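Tellholm Shared Kitchen - Your Questions About Spoons, Caddies and the Big Drawer Reset

Welcome! The drawer reset is the part of the kitchen year I look forward to most, and the questions pile up every time, so they live on this page now. If yours is missing, leave a note in the Rorarlow newsletter box and I'll add it.

What is the drawer reset?

Twice a year we empty every cutlery drawer, wash the lot, sort it on the tables and put it back where people can find it. The next one is in June. Come for an hour or stay all day - there's tea, and the sorting is far more fun than it sounds!

How much cutlery do you own?

At the last reset we got to 224 pieces, up from 200 the time before. Quite a bit of that was teaspoons coming home from people's desks (thank you, and keep them coming).

Do the dark spoons and the silver ones go in together?

No, please keep them apart. Dark spoons get one caddy and plain metal ones get another. They look lovely mixed on a table, I know, but when you're laying places for 17 in a hurry it's wonderful to grab one handful and have it match.

Which way up do spoons go in a caddy?

Handles up for clean ones, so you pick them out without touching the bowls. Lay them on the table side by side first, all facing the same way, then gather them up by the necks. Brendan Costello taught me that and I've never gone back.

Why caddies with holes?

Air! A spoon put away a little damp has a chance to dry. The holes also let you peek in from the side, and they're easy to rinse through when crumbs collect at the bottom.

Should I peel the label off a new caddy?

Yes, before it goes into use. Take off any wrap as well, soak the base in warm water and rub the label away with your thumb. Stubborn glue comes off with a dab of cooking oil, then dish soap.

The dark spoons show every water spot. Help!

They do, and they're still my favorites. Dry them with a soft cloth straight after rinsing and give the back of the bowl one extra wipe. Skip the scouring pads completely, please.

Can I sort at the red table?

Of course, it's the best spot in the room. Wipe it first and leave yourself plenty of space between piles.

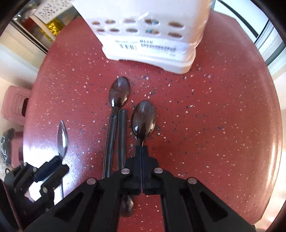 Dark spoons and a white caddy on the speckled red top

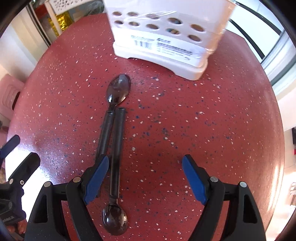 Rorarlow Kitchen News, Issue 11 - March 2021 - page 4

Where do odd pieces go?

In the tray marked Odds, beside the kettle. Mohammed-Awal Baidoo goes through it after each reset and finds partners for a surprising number of them. Anything left over goes to the picnic box.

Can I bring spoons from home?

Yes please, as long as they're clean and you don't need them back!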